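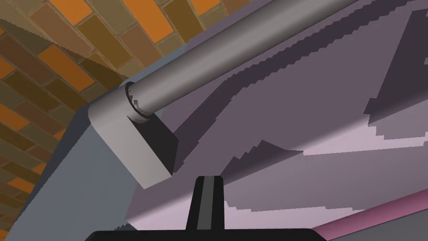
シミュレーション収録の社内規約を第2版に改めた件

2024年3月21日(木)付で、マニピュレーション用シミュレーションの収録規約を第2版に差し替えた。以下は変更点と、その根拠にした判断のメモである。規約本文は社内文書なので載せないが、考え方の部分は公開してよいと確認を取ってある。

対象はStamanoという名前で運用している室内環境での操作エピソードで、実機の収録は含まない。実機側の規約はBetellの担当が別に持っていて、用語だけ揃えている。

1. 描画上の欠陥と収録上の欠陥を分ける

第1版では「画像に異常があるものは除外」と一行で済ませていた。結果として、レビュー担当によって除外率が大きく違った。2月に1,253エピソードを再レビューしたところ、判定が割れたもののうち123本が影の境界のギザギザだけを理由に落とされていた。

冒頭の画像の紫の面に出ているような階段状の境界は、シャドウマップで普通に出るエイリアシングである。第2版ではこれを「描画上の欠陥」に分類し、単独では除外理由にしない。取っ手やタオル掛けのような棒状の部品と、それを受けるブラケットの位置関係が画像から読めるなら、採用とする。

除外してよいのは、影の乱れによって棒とその影の区別がつかなくなる場合である。判断に迷うものは保留フラグを立て、深度画像と突き合わせる。色画像だけで結論を出さないこと。

影の解像度を上げれば済むという意見もあった。試した設定では描画時間が伸び、過去分と見た目が揃わなくなるため見送った。解像度を変えるときは環境のメジャーバージョンを上げ、旧版のデータと同じ分割に混ぜない。

2. グリッパーの写り込み

手先側の視点では、指が画面の下側から入ってくる。指が一本しか見えない画像もあれば、二本見える画像もある。第1版には「両指が視認できること」という条件があったが、これは削除した。指の開度は関節値として記録しているので、画像に両方が写っている必要はない。

代わりに次の条件を置いた。

・各フレームに開度と手先姿勢の記録が対応していること
・指のメッシュが環境側のメッシュに食い込んだ状態が続いていないこと
・対象物が指に隠れるフレームが連続する場合、その区間をメタデータに残すこと

二つ目の「続いていない」は、連続22フレームを上限とした。この値は現在の記録周期に合わせたもので、周期を変えたら見直す。物理的な根拠のある定数ではないため、他所の規約に転記しないでほしい。

三つ目について、遮蔽はエピソードの品質を下げるものとして扱わない。実機でも手先の視点で対象が隠れることは珍しくなく、遮蔽のないデータだけで学習した方策は接近の終盤で崩れやすい、というのが手元での経験である。区間さえ残っていれば、使う側が選べる。

3. 画角の傾き
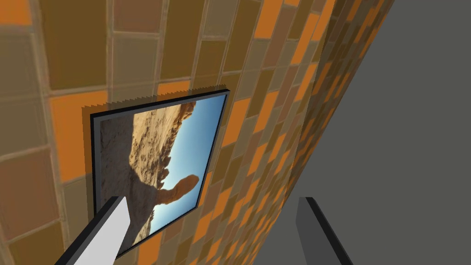

画像:Stamano環境レンダリング出力/提供:Florian Tanguy

手先の姿勢によっては、水平線が画像の横方向と一致しない。壁のタイルの目地は斜めに走り、額の中の風景写真も、地平線がほぼ縦になって写る。第1版の運用では、これを後処理で回転補正していた担当者がいた。第2版では補正を禁止する。

理由は単純で、画像を回した時点で手先姿勢の記録と対応しなくなる。回転した画像を目視しやすくするためのビューアは用意してあるので、確認はそちらで行い、保存データには手を加えない。トリミングも同様とする。指が下端で切れているから切り落とす、という処理も認めない。

額のように平らで縁のある物体は、傾いた視点では平行四辺形に近い形になる。対象物の矩形アノテーションを軸平行の箱だけで付けると、背景のタイルを大きく含んでしまう。第2版からは四隅の点を必須とし、軸平行の箱はそこから計算する。指が隅にかかっている場合は、隠れた隅の位置をシーン情報から求めて「遮蔽」の属性を付ける。見た目で推測して打たない。

4. 画中画の扱い

Rianne Claeysから出た指摘で、今回いちばん議論が長かった項目である。額の中の写真に岩や空が写っているとき、それを物体として数えるか。

結論は、数えない。ラベルは「額」までとし、中身は表面のテクスチャとみなす。言語指示を付ける場合に限り、「岩の写真が入った額」のように修飾として使ってよい。「岩に触れる」という指示文は不可。Brabecの旧データにはこの種の指示文が残っているので、混ぜて使う場合はフィルタをかけること。

同じ考え方で、レンガ調やタイル調の表面も個々のレンガやタイルを物体にしない。橙色のタイルを目標位置の手がかりにした指示文も書かない。テクスチャは環境の乱数で差し替わるため、別の乱数で再生したときに指示が成り立たなくなる。

5. レビューの手順

一次レビューは従来どおり一人で行う。変えたのは二次のほうで、採用分から100本を無作為に抜き、一次の判定を伏せて別の担当が見る。不一致があれば、エピソードを直す前に規約の文言を疑う。第1版で揉めた箇所は、ほとんどが文言の側に原因があった。

判定の記録には必ず項番を書く。「画質不良」「見づらい」は理由として受け付けない。項番に当てはまらない事例は「未分類」に入れ、月末にまとめて検討する。未分類のまま除外することはできない。

6. 未決事項

・透明物体の遮蔽判定。深度画像が当てにならないので、1の手順が使えない。
・物体の縁に出る細かいギザギザが形状によるものか描画によるものか、画像だけでは決めにくい事例。いまはメッシュを開いて確認しているが、手間がかかる。
・Wullportから受け取る分の座標系の表記。右手系とは書いてあるが、手先座標の原点の定義が版によって違う。

三つ目はFlorianに問い合わせ中で、回答があれば第2.1版に入れる。旧版で判定済みのデータは、再レビューが終わった分から順に版番号を書き換える。終わるまでは第1版の番号のまま残しておく。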